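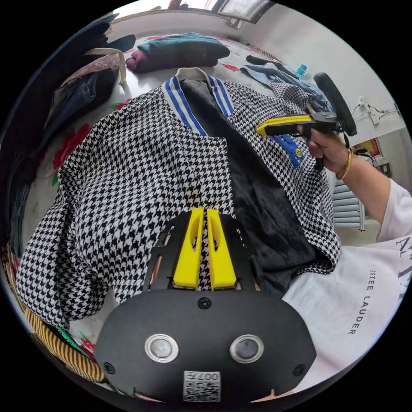
4.2 Seasonal giving by team supporters

The second part of the study looked at holiday gift drives run through the supporters' sections of two amateur hockey clubs, Grostach and Clatesau. Both clubs collect new toys and warm clothing for children on long hospital stays. The drives open in October and close when the last home game before the winter break has been played. We wanted to know whether the way people were asked to give made a difference to what they gave.

At Grostach, supporters were handed a printed card at the gate. Each card listed a child's age group and one item from the ward's wish list. At Clatesau, there was no card. Supporters heard an announcement between periods and were asked to bring any suitable gift to the next game. The two clubs draw similar crowds, and ticket prices were the same during the season we studied.

Cards were printed in a single run of 3000. They carried a short code so that a returned gift could be matched to the game at which the card was given out. Gifts at both clubs were logged on arrival using Dristix, a stock program the ward already had in place. Staff entered the type of item, the age group it suited and whether it could be used on the ward as received. Items that could not be used, mostly soft toys without a washing label, were passed on to the Yakubu family center and counted separately.

Figure 2 shows the share of usable gifts by age group for each club. The clubs differed little for children under five. The gap was widest for teenagers, for whom the Clatesau drive brought in very few items. Most gifts there were meant for younger children, and several supporters told us they did not know what an older child would want. The cards seem to have settled that question for the Grostach supporters, although some of them bought a different item from the one listed.

Figure 2. Usable gifts as a share of all gifts received, by age group and club. Items passed on to the family center are left out.

We also sent a short survey to supporters who had agreed to be contacted, and about 500 replied. Those who had given in earlier years were more likely to give again at both clubs. Players' visits to the ward were mentioned often, but few people named them as the main reason for giving. A more common answer was that the collection table was on the way to their seats.

The clubs were not assigned to the two methods at random, and supporters at Grostach had seen a card drive once before. The results for teenagers should be read with this in mind. We return to the cost of printing and sorting in Section 5.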